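Mutley, week 16, or why my timestamps were lying to me

Sun 2 March

I promised a short post this time and I'm already failing, so get a coffee.

For anybody who wandered in from the sourdough posts (hi, the starter is fine): Mutley is my pick-and-place policy project. You feed it views from hand-held grippers with a camera on board, it predicts where the jaws should go next and how wide they should be, and a planner tries to turn that into something an arm can do without hurting itself. Most of my evenings since the fall have gone into the boring layer underneath, the part that lines up the video with the gripper width and the pose track. That layer is called Padilla. It used to be one script. It is now 13 scripts and a config file I'm scared of.

So, February. All through February the policy had this weird habit where it would close early. Every single time! It would come down over a soft package, looking great, lovely approach, and then the jaws would start shutting while it was still a good way above the thing. Boxes it could sometimes get away with. Anything squashy, forget it.

I did what I always do and blamed the model. I changed the learning rate. I made the action chunks shorter, then longer. I added a second camera view, took it out, and put it back in because I'd already rewritten the loader for it. Two weekends gone.

Then Mavis Delacroix, who has been reading this blog since it was about bicycles, emailed me one line: "Have you plotted width against the pictures, or just width?" And I had not. I had plotted width. It was a beautiful plot.

I wrote a dumb little viewer that evening. It puts a camera view in one window with the width number underneath, and you can nudge the number forward and back in time with the arrow keys until it agrees with what your eyes tell you. Wipes in and around the pink box turned out to be a great thing to check on, big and pale and easy to find, and the finger pads stand out nicely. 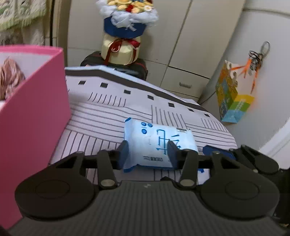
Same cloth, same pink box, two views:

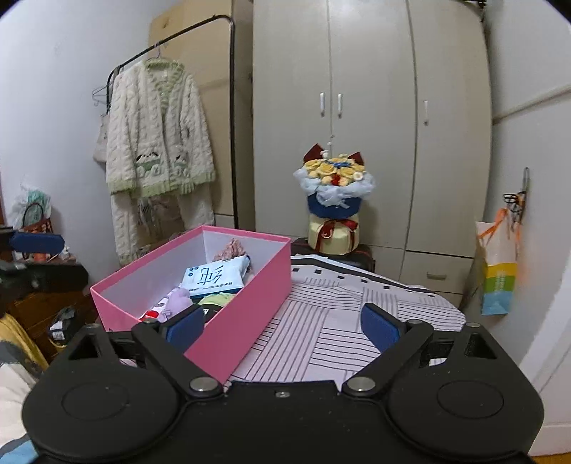

The width signal was ahead of the video by four samples. Always four, on every recording, which is the good kind of bug because it means something dumb and constant is going on. The video timestamps were being written when a picture finished encoding and the width timestamps when the reading came in off the wire. Both perfectly reasonable! I wrote both of those lines myself, months apart, and each one has a comment saying "capture time."

The fix in Padilla was tiny. The video side now carries the sensor's own clock all the way through, and the width gets interpolated onto it. I also took out the old "auto sync" step, which matched peaks in the motion and had been quietly making things worse on slow recordings. If you're using my loader, pull the latest and rebuild your cache, because the old cached files have the bad offset baked in and the loader won't complain about them. (It should complain. It's on the list.)

Then I retrained on the same 600 clips with nothing else touched. I kept even the silly learning rate so I could compare fairly. The early closing went away on the replay tests. The predicted width now stays open through the approach and starts dropping about when it ought to. I was so happy I made pancakes at ten at night.

What's still bad:

The planner, Nornden, hates low approaches next to a box wall. It treats the wall as a solid slab with a fat safety margin, so anything lying close to the side of an open box counts as unreachable, and it just gives up with a polite error. Shrinking the margin everywhere is a terrible idea and I did it anyway for one evening. I've gone back to the big margin and I'm trying a smaller one for the fingers only.

Segmentation on striped cloth is also rough. My mask model loves a nice strong line, and a cloth covered in little blocks of stripes gives it a whole buffet. It will happily decide that a patch of pattern is an object and hand the planner a grasp on flat fabric. Adding more patterned backgrounds to training helps a bit. Using depth would help more, but my depth estimates on puffy shiny plastic are kind of a joke at the moment.

And the viewer needs a real name and a real repo. I've been calling it Muvirberg, after a town in a board game we never finished, and now it's in all the import lines so I guess that's that. It only opens one recording at a time and it crashes if you hold the left arrow down at the very start. Don't hold the left arrow down at the very start.

Mavis also asked whether I'd thought about checking the pose track the same way. I have now thought about it. I looked at two recordings before bed and I don't love what I saw, it might be one sample off or it might be me being tired. More on that once I've slept and rebuilt the cache again.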